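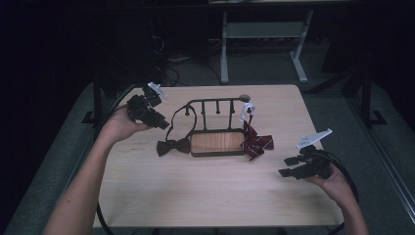
Bow tie and plaid bow on the small rack, with a hand-held gripper on either side.

Hi Afaf,

Progress note for the Skorard grant, 12 Jul 2025. I'll keep it short because I know you have a pile of these!

We're now past 2000 usable examples, and most of the recent ones come from the accessories set (bows, straps, clips - the fiddly stuff). Dwayne and I take turns on the grippers in sessions of 30 minutes, and then we swap, as your wrists really do feel it after that. Soft things are slower to record than the boxes we did in spring, and I'd rather tell you that now than in September.

We threw out 40 recordings this month. Most had a tracking dropout near the start, and a few were me forgetting to go back to the start pose (sorry, Bjarke, who had to find them all). He has since written a check that flags both problems the same evening, so we can redo a take while the setup is still out.

Signe trained a first model on the older half of the data. It's decent at picking a strap up and pretty hopeless at hanging it again, so the next batch leans heavily on hanging.

Money is on plan except for cables, where we went a little over. I'd also like to add 2 more racks in different sizes - could you let me know if that can come out of the equipment line?

Snædís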